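Fumiko Wada
3rd December

1/ I've been put in charge of the white desk by the wall. I didn't apply. I said "someone should do something about that desk" in front of Fumiko Fujimoto and she wrote down "Fumiko", and apparently the tie went to me.

2/ Background for new followers: Druvora moved us into this room in October and promised proper cable trays. I have a reference number for the trays. I do not have the trays.

3/ What we've got is a white power strip lying on the desktop with black plugs in it, and then cables. White ones, black ones, all going wherever cables go when left to their own devices. 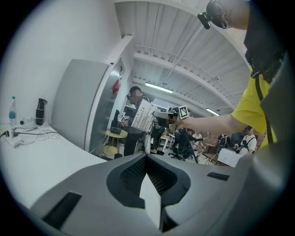

4/ My first idea was to label every cable at both ends. I bought a roll of 200 stickers and a good pen. I labelled one end of a white cable, went looking for the other end, and came back with a different cable.

5/ Lilia says you should start with what doesn't plug in. So: beverages. There's a clear water bottle with a blue label, a black insulated one, and a small glass tucked in behind the water bottle, as if somebody planned to pour and be civilised about it.

6/ I asked the group chat who owned the glass. It was read by everyone. I got a thumbs up from Sasaki in accounts, who then clarified that it was for the general idea.

7/ The fridge is right there, by the way. Tall, silver-grey, with a little red thing stuck on its side up near the top. You could keep a drink in it. That's the main thing fridges are for. But the desk has a certain pull, and I'm told the fridge "feels far".

8/ Also in the running as a surface: the small round yellow side table. I love it and would defend it in court. It's got a black bag on it. I've proposed the bag move to a hook and the drinks move to the yellow table. Lilia called this "a big swing".

9/ Current policy, as of lunch: two bottles may live at the back of the desk against the wall, lids on. Small bits and pieces do not get to gather between them. I sent this round in bold. Please admire the level of compliance.
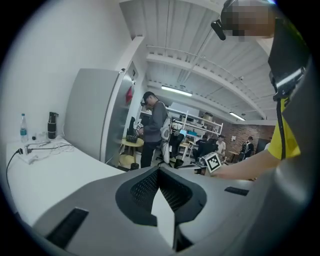
10/ Went to look up cable boxes instead. The Stisier one is 80 dollars and has 2,041 reviews, a good many of them from people who sound just like me. One had written 223 words about the colour. I read the lot and agreed with her.

11/ Fumiko Fujimoto says a shoebox with a hole cut in each end does the same job. She's right and I'm annoyed about it. I've got a shoebox at home. It's full of cables.

12/ Bringing it in tomorrow, emptied. If the glass is yours, you've got until the kettle's boiled, and then it's going in the cupboard with the good mugs.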